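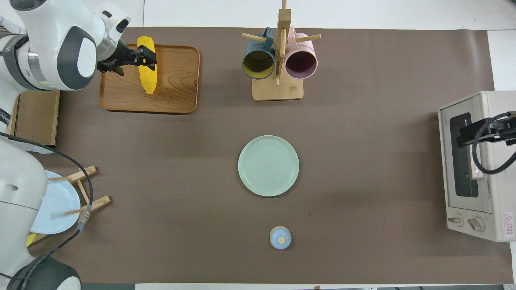 Bench 2, brown mat. Corn over the wooden tray, second gripper on the oven door.

16/06/2025
Entry: V. Dalisay. Copy to I. Mercado and the Ambrosio kitchen binder.

Purpose of the day: check the prep-and-reheat sequence again with the Mureso scheduler in the loop, and go through the changes to the shift sheet that Imelda asked for. The sequence is the short one (produce to tray, oven door, plate, mug). Long version is on hold until the Forken people answer the question on door force.

Scheduler settings as of this morning:
Step timeout 45 s
Door force limit unchanged from March
Log interval 300 ms
Arm speed at the low preset whenever a person is signed in at the bench

The 45 s timeout is still too long for the kitchen. On the bench it does no harm. On the line, a cook waiting 45 s before the system admits it is stuck will reach in and do the step by hand, and then the scheduler and the counter disagree on where the plate is. Imelda has seen this on the Justden site and has the same complaint in her March notes. I want the timeout set per step: short for pick and place, long only for the oven. Mureso accepts per-step values in the config file but the operator screen shows one number for all of them. Ticket opened.

Corn. Gripper closing width is now set from the thick part of the cob. The old setting was taken from the middle of the range for all produce and was a poor compromise. Release height above the tray needs its own parameter. At present it shares one with the plates, so any change made for corn also changes how ceramics are put down. Do not edit that value on the bench copy until they are separated.

Oven door. The grip point is at the top of the door. Keep the cable loop on that side clear of the hinge line when repositioning the oven. If the oven is moved at all, re-teach the approach – the offset in the file is only good for the present position, door facing left toward the mat.

Dish rack and mug tree. Fixed positions for now. Mug pegs point in several directions and each peg has its own approach in the table. Kitchen staff hang mugs wherever there is room, which the table does not allow for. Two options: mark the pegs the arm may use, or have the arm look first and choose. Imelda prefers the marked pegs for the first month. I agree, on the grounds that it can be explained to a new hire in one sentence.

Shift sheet. Most of the afternoon went on this. Summary of what changes for the people on the line:

1. The reheat station no longer has a person assigned for the whole shift. The cook on cold prep covers it and answers the stops.
2. Stops are logged by the person who clears them, by initials, with a one-word cause. Imelda insists the log is not to be used for rating staff. I have put that on the sheet in writing and she has initialed it.
3. Loading the tray, emptying the dish rack and wiping down stay manual.
4. The person who used to run reheat moves to plating at the same hours. Pay grade is with Ambrosio, open.

Item 1 is the one I am least sure of. Cold prep is steady work with both hands busy and usually gloved. Each stop means gloves off, screen, clear, gloves on. The log counter stood at 3722 completed steps when I exported it, but that figure includes steps resumed after a stop, so it says little about how often someone was called over. I need the stops separated out before anyone decides that one person can hold both stations. Asked Mureso for the raw event file. If they cannot supply it I will write a filter.

Imelda raised a second point that I had not considered. The reheat cook was also the one who noticed when plates came back chipped or a lid was missing, and passed that on. It is in no job description. With the arm on that station the check does not happen unless it is given to someone. Added a line to the plating duties: look at each plate front and back before use. She thinks it will be skipped at the busy hour. Possibly. Review after the first 3000 steps on the line.

Training: one hour per person, at the bench, on the clock. Content is the stop button, clearing a stop, the marked pegs, and who to call. No config access for line staff. Supervisors get read access.

Open:
– per-step timeout visible on the operator screen (Mureso)
– door force question (Forken)
– separate release height for produce and ceramics (VD)
– raw event file or filter (VD)
– peg marking, color to be agreed with the kitchen (IM)
– pay grade for the plating move (Ambrosio, IM to chase)

Config saved under today's date with the bench copy. Line copy not touched.
VD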